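About Terar

Terar records examples of everyday handling tasks for teams that train robots to learn from demonstration. 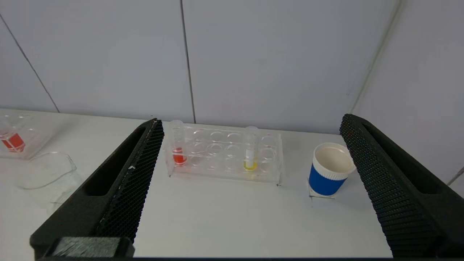
What We Do

Our operators guide robot arms through short bench tasks, such as moving test tubes between positions in a clear rack. Every attempt is recorded from start to finish and stored with the operator's notes. Starting positions are marked on the tabletop, so that a rack or a cup can be returned to its place before the next attempt. Each task is repeated at least 50 times before it is released to a partner.

Our Library

The Terar library holds 321 tasks, of which 799 separate versions have been prepared with different objects or layouts. Failed attempts are kept and labeled as such. Partners may request either set.

Our Organization

Terar is a division of Vistau and operates from 3 rooms at the Privo building. New operators are admitted to training each July. Requests for access to the library are reviewed by the data office and answered in writing.

Page last revised 4th February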